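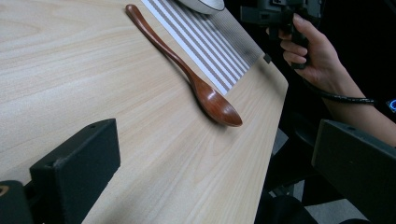
搬家以后我终于把吃饭这件事从茶几上挪回了正经桌子上,然后就开始为一张桌子操心,操心到我妈说我有病。桌子是Deltix的,浅色木头,偏米白,木纹淡淡的,一圈一圈像水波,我就是冲着这个纹路买的。店里的人送货那天说"平时注意一点就行",注意哪一点没说,人就下楼了。后来我又买了几把红棕色的漆木勺,亮亮的那种,和桌子放一起特别好看,问题也就跟着来了:勺子比我以为的长,顺着条纹餐垫的边放,勺头会伸过垫子的角,直接挨着光桌面。喝完汤随手一放,勺头那儿不就正好是一摊汤吗!我现在每顿饭都在盯着那个角。

先把家里情况说清楚,免得大家猜。两个人吃饭,早上粥或者面,晚上炒菜加一个汤,汤的出场率非常高(我对象是广东人,懂的都懂)。桌子在客厅靠窗那边,下午三四点有太阳进来。我们没有小孩没有猫,所以不用考虑谁会把碗推下去,我自己就够我操心的了。

我想问的有好几件,一件一件来吧。

勺子怎么洗、怎么收

之前那批木勺是超市里随便买的,没上漆,用了大半年,勺头发毛,舔着嘴唇像在舔砂纸,还有一股散不掉的番茄味。所以这次下狠心买了上漆的。买回来洗了一遍,有一点点味道,说不上难闻,像新开的柜子。我查了一下,有人说用醋水泡,有人说用淘米水泡,有人说拿茶叶水煮。煮我是不太敢的,木头上面有漆,一煮漆会不会起泡?泡的话泡多久?我泡过一把,泡了一晚上茶叶水,早上捞出来看着没什么变化,闻着变成了茶叶味加柜子味。

还有洗碗机。我们家是搬进来就有的一台Fomeso,说明书上画了个叉,叉在一把木铲上,我猜勺子也算。但我对象坚持说"上了漆就等于塑料了",已经偷偷放进去两次,被我抓到两次。谁来帮我说句公道话!

餐垫到底放在哪儿

餐垫是在Bistska买的,白底灰条纹,有几道宽的,也有很细的。我当时只想着好看,尺寸没认真看,回来一铺才发现摆上碗和碟子就剩不了多少地方了。理想中的画面是:碗在中间,勺子在一边,筷子横在后面,清清爽爽。现实是勺子一定有一截在外面,筷子倒是能待在垫子上。我试过把勺子横在碗前面,夹菜的时候袖子一扫就掉地上了。也试过把勺子搭在碗沿上,它头重脚轻会转。

筷架我有,勺架没有。是不是买一个就行了?可是我又怕桌上小东西越来越多,我的目标是收拾桌子一趟就能端走,现在已经要两趟了。

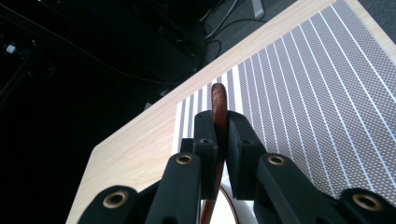

收纳的时候最让我头疼的是那些薄的东西。碗叠着,勺子插筒里,都好说,薄的圆片一类的就很尴尬,平放摞起来互相磨,立起来又总是倒。像那个红棕色的小圆片,侧着看就窄窄一条,顶上弧边亮得反光,我每次都怕它在抽屉里被什么硬东西蹭一道。它跟勺子颜色接近,我就想把它们当成一套来养,一起擦,一起收,用同一种办法。但我没把握这样行不行。另外立着放会不会伤边?这么亮的面,边上磕掉一小块我会心疼一个月。

顺便问一句保养油。店里搭着卖给我一瓶Pakzad的木器油,200毫升,说桌子和餐具都能用。我回家看瓶子,正面写木器,背面小字写"请勿用于亮光漆面"。那我的勺子就是亮光的呀,桌子摸上去也滑滑的,对着光有一点点亮,但又没有勺子那么亮。这种桌子算漆面吗?怎么分辨?我拿指甲轻轻刮了桌子底下看不见的地方,什么也没刮下来,也不知道这算好消息还是坏消息。

我现在的摆法

经过这阵子折腾,目前暂定是这样:两把漆木勺并排放在桌子中间,勺头朝着自己这边,不分你我,谁喝汤谁拿;白碗坐在白碟子上,碗碟都在条纹餐垫上,后头搁筷子。勺子既然怎么摆都会出垫子,那就干脆不上垫子了。好处是看着整齐,拿起来也顺手。坏处还是老问题,勺子用过以后放回哪儿,放回桌面上我又开始心慌。 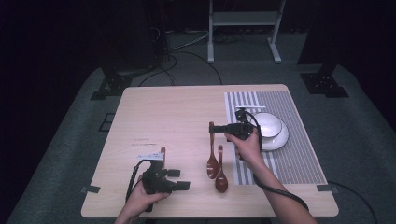 我已经试过的

一、在勺子底下垫一张对折的厨房纸。有用,但是丑,而且吃饭像在快餐店。

二、买了一块透明的软桌垫铺整张桌子。铺了三天拿掉了。胳膊放上去会粘,下面还会闷出一块一块的印子,像出了汗。木纹也看不清了,那我买这张桌子图什么。垫子现在卷在阳台上,谁要谁拿走。

三、吃完立刻擦。这个我能坚持,我对象不能。他的"立刻"是看完一集电视剧以后。

四、给桌子打过一次蜡,是搬家前旧桌子剩下的蜡,涂在桌子背面一小块,干了以后发白,又擦不匀,我就没敢往正面弄。

这张桌子花了我不少钱(餐垫和勺子加起来倒只要566,里面还有运费),所以想养得久一点。求过来人指点,啰嗦一点没关系,我就爱看啰嗦的。先谢谢大家!

发帖:Anqi Qiu
17条收藏

半锅白粥

楼主你好,我家也是浅木色桌子,用了好些年,中间毁过一次又救回来,我来多说几句。

先说洗碗机,站你。上漆的木勺里面还是木头,洗碗机里又热又湿,烘干的时候又猛地干掉,木头一胀一缩,漆跟不上它。刚开始看不出来,过一阵子勺头和勺柄接的那个脖子上会出细纹,细纹里进水,颜色就变深了,再往后就一小片一小片地翘。我毁过一整把,是我婆婆从老家带来的,我到现在还不敢跟她说。请把这段念给你对象听,念慢一点。

洗的话就最普通的洗法,温水,一点点洗洁精,软的海绵,别用背面那层绿的。洗完马上拿布擦干,这一步比怎么洗重要得多。沥水架上竖着控水的话记得勺头朝上,勺柄那头如果漆薄,泡在筒底那点积水里会发黑。我的筷子筒就是这么长毛的,筒底从来没擦过,有一天倒过来一看,我的天。

味道这个事情,我的经验是别泡。新漆的味道放通风的地方自己会散,别晒,阴凉有风就行,我一般放在北边窗台上铺块布,想起来翻一下。你说泡了一晚上茶叶水,以后别这么久了,木头怕的就是久。实在急着用就温水加一点白醋,进去涮一涮就拿出来,冲干净擦干。要是放了好些天味道还很冲,刺鼻子那种,那就别用来吃饭了,找店家退,漆没干透或者漆本身不行,这个不要将就。还有刚出锅滚开的汤,别拿它在锅里搅,搅汤用不锈钢的,漆木勺留着盛到碗里以后喝。我自己的习惯是汤在碗里放一会儿再下勺,反正也烫嘴。

然后桌子。你要先弄清楚桌面是哪一种。最简单的办法,在不显眼的角落滴一滴清水,等上几分钟。水珠圆鼓鼓一直站在那儿,擦掉以后什么都没有,那多半是漆面,平时湿布拧干擦就行,那瓶油就不要往上抹了,抹了吸不进去,浮在上面粘灰,胳膊一放油乎乎的。水珠慢慢塌下去,擦掉以后木头颜色深了一小块,过会儿又变回来,那多半是油或者蜡的表面,这种才需要隔段时间补油。你说有一点亮又没有勺子那么亮,我猜是哑一点的漆,但是猜的不算,你滴一滴试试。再不行就打电话问Deltix,报订单号,问一句"面上用的是油还是漆",他们应该答得上来。

我那次毁桌子是怎么毁的呢,刚端下来的砂锅直接坐上去了,就坐了接个电话的工夫,起来一个白圈。白圈我后来是用干布盖着,熨斗开低温一点一点烫,烫一下看一下,居然淡了,凑近还是能看出来一个影子。这个法子有风险,你最好别有机会用到。所以热的东西一定要有垫子,而且餐垫不够,条纹餐垫挡汤可以,挡热不行,热会透下去。锅和砂煲底下要用厚的木垫或者软木的那种。广东人煲汤嘛,我太懂了,你们家这个比勺子要紧。

至于勺子那点汤,说真的你放松一点。漆面上落一小摊汤,吃完饭再擦完全来得及。怕的是酱油、咖喱、红酒、姜黄这些,浅色的桌子吃颜色,咖喱过夜就是一朵黄花。喝排骨汤的话,你对象看完一集电视剧再擦,我觉得也能过关(别告诉他是我说的)。

薄的东西立着放没问题,我自己就立着放。抽屉里用几块小隔板,隔出窄窄的格子,片和片之间塞一块旧棉布或者剪开的毛毡。边是最容易磕的,所以格子底下也铺一层软的。不过能不能跟勺子一起养,得看你那个圆的是什么做的,你没说呀!木头上漆的当然可以一套办法,金属的就另说了。

住在顶楼的阿敏

买个勺架!!!

楼主纠结了这么长,就是少一个勺架。我买的是陶的,长条形,前面一个浅浅的窝放勺头,后面一个小缺口搁筷子,一个顶俩,不会多出东西来。吃完跟碗一起收走就好了。

另外餐垫太小就换大的,或者横过来变竖过来试试,有的垫子竖着放反而能露出一边给勺子。我家垫子就是转了个方向,问题没了。

油我没用过,不懂。

木工业余选手老周

前面半锅白粥讲得挺全的,我补充几个地方,有一处我意见不太一样。

滴水那个办法大方向对,可是有些油面做得好的,刚出厂头几个月也能把水珠托住,看着跟漆面一样。你的桌子是新的,光滴水容易误判。再加一个办法,拿棉签蘸一点点酒精,在桌子背面同样处理过的地方轻轻点一下,等干了看。有的漆会发粘或者发白,油面一般没啥反应。注意一定要在背面,而且要确认背面跟正面是一样处理的,好多桌子背面就是随便刷一层,有的干脆没刷。你那次打蜡发白,我怀疑就是背面处理跟正面不一样,那块地方参考价值不大,也别因为那一次就觉得桌子有毛病。

最省事的还是打电话问厂家,这点同意楼上。

那瓶Pakzad的油,既然背面小字写了不能用在亮光漆面,勺子就肯定不要用了。店里的人说能用,瓶子说不能用,听瓶子的。而且要入口的东西,油必须是标明食品接触可以用的,光写"木器"两个字不够。桌子要是确认了是油面,可以用,倒一点点在不掉毛的布上,顺着木纹薄薄推开,等一会儿再用干净布把多余的全擦掉。新手十个有九个油倒多了。擦过油的布不要团成一团扔垃圾桶,有些干性油的布团起来会自己发热,能着火,摊开晾在室外或者泡在水里再扔。这条很重要,我师傅当年的工棚烧过一个桶。

再说意见不一样的地方。新漆味道用醋涮,我不太推荐,漆种类太多了,有的碰到酸没事,有的时间一长光泽就差了。就放着散味,耐心一点。天然大漆的东西刚到手都有点味道,有些人皮肤敏感,拿着还会痒,手上或者嘴边要是起疹子,马上停,别硬用。楼主那种亮的红棕色,看着像是大漆也有可能是别的漆,光看颜色谁也说不准,得看卖家写的是什么。要是写得含含糊糊,就写个"环保漆",我自己是不会拿来喝汤的,当摆设可以。

勺子摆哪儿的问题,我老婆的办法给你参考。她在桌子中间放一块长条的小木托,大家的勺子都放上面,用之前用之后都放那儿,吃完连托一起端走。你不是已经把勺子并排放中间了吗,底下加这么一块东西就行了,桌子不用心慌,端起来也是一趟。木托可以用剩料自己做,打磨圆一点别扎手,砂纸先粗后细,最后顺纹走几遍。不会做的话拿一个长一点的碟子也是一样的。并排放的时候中间留条缝,亮漆跟亮漆磕来磕去,最先花的就是勺头那圈边。

还有太阳。你说下午有太阳进来,这个前面没人提。浅色木头见光会变色,一般是往黄里走,慢慢变也没什么,蛮好看的,麻烦的是餐垫老铺在同一个地方,过一个夏天拿起来,底下留一块浅的长方形,这个就难弄了。所以餐垫吃完饭收起来,别二十四小时铺着,或者隔几天挪一挪。收起来顺便抖抖渣,底下也透透气,布垫子湿了捂在木头上也会捂出印。

薄的圆片立着放可以,格子别太紧,太紧了每次抽出来都在刮两个面。

Anqi Qiu 回复

哇大家也太好了!我一口气看完,把半锅白粥那段关于洗碗机的念给他听了,真的念得很慢,他听完问我"那铲子呢",我说铲子说明书上画了叉了大哥。

电话打了,Deltix那边说桌面是哑光的清漆,平时湿布拧干擦,不用上油。那瓶Pakzad我准备转给我姐,她有一块没上漆的砧板架……写到这儿想起老周说的入口的问题,架子应该不算入口吧?我让她先看瓶子背面。

太阳那条完全没想到,看完马上去把餐垫掀起来检查,目前没看出色差,松了口气。以后吃完就收。

勺架和木托我在纠结。阿敏说的那种陶的我去搜了,确实好看,但我对象看到"自己做"三个字眼睛就亮了,已经在翻箱子找砂纸。先让他做做看,做坏了我再下单。勺子的漆我去问卖家了,还没回我,这几天先喝汤用旧的白瓷勺。

半锅白粥 回复 Anqi Qiu

漆的事卖家回了上来说一声,我也想知道。砧板架没事的,别抹到砧板上就行。还有你那卷透明桌垫在哪个城市,我妈正好想要一块垫缝纫机。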